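Ticket 33: Arm lets go of memory module halfway out
Project: Fastallow (student build, PC teardown cell)
Opened by: Ataberk Şimşekoğlu
Assigned to: Saadet Işık
Priority: High (Ataberk's opinion)
Status: Reopened

Ataberk, 4:10 pm
Extraction routine fails on the Dell. The arm comes down over the memory, closes, pulls, and then the fingers slide up and off. The module stays where it was. Log says GRASP OK every time, so at least the log is enjoying itself. Ran it 26 times before lunch and got 2 clean pulls, neither of which I can explain.

Tried so far:
Restarted the controller.
Restarted the controller again, with more feeling.
Raised close force from the default to 3,000 in the config. The config doesn't say 3,000 of what.
Wiped the finger pads.

Wrist view attached from the approach pose.

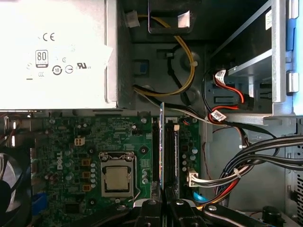 Approach pose over the memory slots, Dell board, cooler off.

Saadet, 4:35 pm
Put the force back, please. The Gemoter driver clips anything it doesn't like and carries on without a word, so you've been running at whatever it felt like. Then two questions. Did you open the slot latches before the pull? And which approach file are you loading?

Ataberk, 4:41 pm
Force is back. Latches: define open.

Saadet, 4:43 pm
Pushed outward. By a person, with a thumb, until we write the routine that does it. It's step one on the sheet taped to the bench.

Ataberk, 4:58 pm
I have now read the sheet. Latches open, 10 more runs, better but still slipping on most of them. Approach file is jindimel_v2.

Saadet, 5:06 pm
There's your other half. Jindimel was last year's team and their fingers were longer than ours. The v2 file stops too high, so you're only catching the top edge of the module. GRASP OK just means the fingers met something before they met each other. It would say OK for a sandwich.

Copy the file, call it fastallow_v1, drop the final Z by 4 mm and slow the last bit of the descent. Keep a hand on the stop button the first time, there are cables all over that case and I don't want to rewire it again.

Ataberk, 5:40 pm
Done. Module comes out. Ran it until I got bored and it came out every time. Closing.

Ataberk, 6:15 pm
Reopening my own ticket, which I gather is a club tradition. Extraction is fine. The place step is now off. The arm carries a part over to the gray slot plate on the rail and the angle looks a little different on every run. Sometimes the part seats, sometimes it rubs on the side of the holder and the motor current jumps.
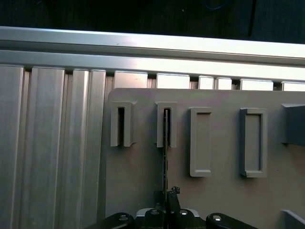 My guess was the plate had shifted, so I checked the bolts with the hex key and they're tight. I also re-taught the second holder by hand. That helped for three runs and then it drifted back, which makes me think the plate is innocent and the grip is the problem.

Saadet, 6:32 pm
Agree on the grip. With the lower Z you hold more of the part, so any tilt at pickup goes all the way to the plate with you. The old file had a nudge after the pull that squared things up, and I bet it's still written for the old height. Look for a line called settle. Also check that the place file isn't still pointing at Jindimel's tool offset, it's in a separate folder for reasons known only to Kılıçarslan, who wrote it and graduated.

Ataberk, 6:50 pm
Found settle. It was nudging thin air, very politely. Lowered it to match. The tool offset was Jindimel's too, fixed that.

Left to do:
Repeat the place test on all the holders, not just the second.
Make the driver complain out loud when it clips a value.
Rename GRASP OK to something less confident.
Move the latch step into the startup prompt so I have to click past it.

Leaving this open until the place test is done. Power to the arm is off, key is in the drawer.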